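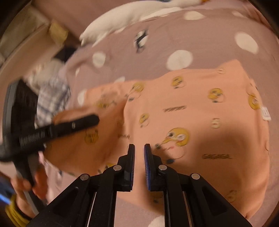 The Flilo hand gripper, fingers open over a T-shirt on the bed.

Hivberg says the Flilo is good for 50 hours of demos before the pads need changing. I gave up counting on that at 20, when mine had started slipping on thin cotton. The ridged pads hold a folded sleeve well enough. A single layer of jersey is another matter, and the linkage is wide enough to get in your way. At $165 a pair I expected better. The older Drarerora costs $40 less and folds shirts just as badly. Wait for new pads.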